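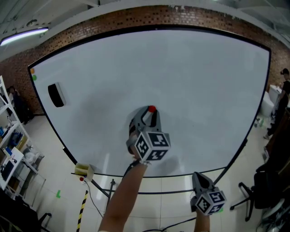

Training Room Walk-Through, Wudbridge Site
April
By the Grerau Facilities Desk

Door and exits
- Main door closes on its own: OK
- Rear exit clear: NO. Stacked chairs were in the way. Moved during the visit, but they need a permanent spot.
- Exit sign lit: OK

Fire
- Extinguisher tag current: OK
- Pull station visible: OK. Coat rack has been shifted left as asked last time.

Electrical
- Outlet covers: 2 cracked, both on the window wall. Order placed with Okoro.
- Extension cords: one 50-foot cord run under the carpet. Remove it. Same finding as last visit.
- Projector cable taped down: OK, tape is lifting at one end

Walls and fixtures
- Whiteboard mounts tight: OK
- Shelf brackets: OK. Shelf limit is 50 pounds and the label has faded. Reprint.
- Ceiling tiles: one stained above the sink, no drip at 9 a.m. Check again after rain.

Floor
- Carpet edge at door: loose, trip hazard. Work order 231.
- Mat at sink: OK

Air and light
- Vent filter: changed by Narovus, next change due in July
- Lights: one tube flickers, back row

Room stays open. Cord and carpet edge to be fixed before the next class.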